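**Packing a mixed box: snacks and toiletries together?**

**serkby_lane** – September 23, 2023

Sending a box to my nephew at college, 528 miles away. In it so far are a lavender squeeze tube, a yellow snack packet and one thing on a green-and-black card. My wife says toiletries and food should never share a box. I say they share my suitcase every year and I'm still alive. 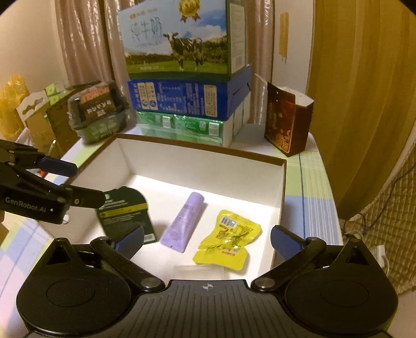

The milk is staying out, before anyone starts. He can buy milk. I'm also undecided on the gift bag, which is nicer than anything going in it.

**hutance60**

Your wife is right. I once ate crackers that tasted of hand cream for 2 weeks. Bag the tube, cap end up.

**CarolFothergill**

Two weeks? You could have stopped.

**hutance60**

They were good crackers.

**R_Hellwig**

Disagree with the bagging crowd. A strip of tape over the cap does it. What I'd worry about is the snack packet, those split if anything heavy slides into them. Put it in last, on top, and stuff the gaps with paper.

**CarolFothergill**

Tape comes off gummy and then he has a gummy tube. Bag it, Reinhold.

**serkby_lane**

Okay, bag AND tape – I have to live here. The gift bag goes in folded flat. My wife wants it noted that she said all this on Thursday.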